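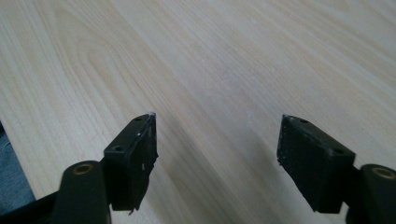

Gripper fingers over the bench top, with the pads open.

16 Feb 2021

It has been some time since the last entry on this blog. The move of the finishing department from Skultach to the Mollton site was completed in December, and the weeks since then have left little room for writing. Several colleagues at other firms have asked how the introduction of automated handling has affected our people, and I have promised more than once to set down an account. I write in a personal capacity, although I have been the shift lead in finishing throughout the period described and cannot claim to be a neutral observer.

Jurkico makes small wooden and metal fittings for furniture. For most of its history the finishing department worked by hand from one end to the other. Parts came off the line in trays, were lifted out, turned over, checked on both faces and placed in the packing insert. A person on a full shift would handle 2000 parts. The work was steady and the standard was high, but sore wrists were a regular subject at the health review, and the department lost good employees to them every year.

Management decided to automate the lifting and placing and to leave the checking with the staff. The project was given the internal name Barbosa. There were 34 employees in finishing when it was announced and 19 of them work in the department now. I state those figures plainly as they are the first thing that people ask about. The remainder moved to assembly, to dispatch or to other employers. Two retired. The company kept its commitment that there would be no compulsory departures, and that should be recorded. It should also be recorded that some of those who moved would have preferred to stay, and that assembly runs an early shift which does not suit everyone with children at school.

For those who remained, the daily routine has changed in ways that the planning documents did not describe very well. The documents spoke of "reduced manual effort." This was correct as far as lifting is concerned. They said less about the new tasks. An employee in finishing now begins the shift by inspecting the gripper fingers, the screws that hold the pads, and the pad faces themselves. The dark rubbery facing takes the wear. It collects pale specks and dust, it scuffs, and in time the lower edge starts to fray. A worn facing can lose its hold on a polished part, so the condition of the pads is entered in the log before anything is run.

It took us several months to agree on what "worn" means. The first instruction sheet asked for replacement "when necessary," and every shift had its own view of that. One shift changed pads at the first scuff and used up the stock of spares. Another kept them until parts began to drop. The present sheet was written by the operators and includes a set of sample pads mounted on a board, graded from new to unacceptable. It hangs beside the bench, and in my opinion it has been more useful than any of the training days.

The training deserves a paragraph of its own. The supplier's course was given in a meeting room, with slides, to people who had spent their careers learning by touch. Attendance was complete and very little was retained. A second round was held at the bench in small groups, and each person removed and refitted a pad with their own hands. Questions were asked that had not been asked in the meeting room. I would recommend to any department in a similar position that the money for the first course be spent on the second.

Pay remains an open matter. Operators who maintain the fingers and keep the log are doing work that was formerly assigned to a technician, and the grading has not been revised to reflect it. The subject has been raised formally and an answer is expected after the spring review. I will report the result when I am free to do so.

There has also been a change in how the department sounds. Finishing used to be a place of conversation, with people seated across from one another at long tables. The stations are now farther apart, and colleagues who shared a table for years may exchange only a few words before the break. We have extended the morning break to allow for this - a modest step, and one that had to be argued for - and the kitchen is fuller than it used to be.

Wrist complaints have gone down. Eye strain has been mentioned more often, as the checking is now continuous, and rotation between checking and maintenance is being tried on the late shift. The early shift will follow if the staff there agree to it.

The next entry will deal with the log itself, which is still kept on paper at the Mollton site. Readers who have moved a similar record onto a shared screen are invited to write to me through the contact page, particularly if the employees had a say in its design.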